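Workshop Tips: Sharing a Bench With a Two-Arm Cell

Notes from the Dreson kitting room, Nov 24, 2018

The Ivstead line moved pen and small-parts sorting to a pair of arms, and the hand packers now set up, check and clear the table. The job has less reaching and more watching. The tips below cover the change in routine.

Layout. Leave bare wood between the items to be picked. A gripper needs room for both fingers to open on either side of the part, and a part touching its neighbor is harder to take cleanly. Keep tall stacks and upright tubes toward the sides of the table. 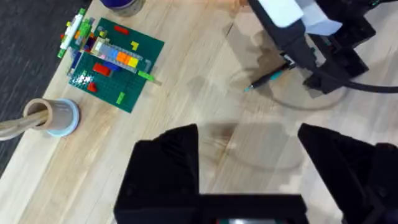 Long thin parts go down flat and on the diagonal where possible. Do not line them up parallel to the table edge out of habit; hand packers like straight rows, but the approach angle is set in the program. If a part is moved, leave it where it was put and log it at the end of the run.

Cables. Check the slack on both arms before power-on. A loop that hangs clear at rest can drag when the wrist turns. Tie back anything that reaches the tabletop.

Lighting. Overhead lamps throw arm shadows over the middle of the work area – dark parts are hard to judge there by eye. Inspect from the side, with the arms stopped.

Soft goods. Pouches and cases shift when gripped. Close the zipper first, press the case flat, and keep loose pens clear of it. 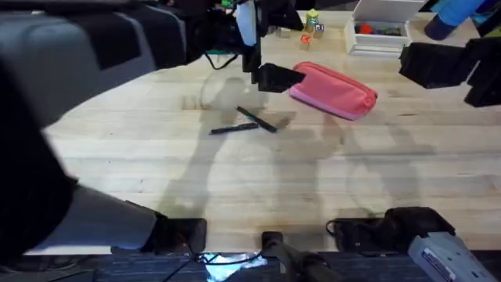 Pencil case and two pens on the bench, blocks toward the back.

Staffing. One person covers the table for a full run of 125 kits, then changes places with the checker. Watching is more tiring than packing, and the first schedule at Loltadton did not allow for it. Breaks are now fixed at 6 per shift, short ones included.

Hands. Stop both arms before reaching in – one stopped arm is not enough. The second can cross the same space.

End of shift. Clear the floor under the table edge, wipe the wood with a dry cloth, and write the kit count on the sheet. Last count: 328.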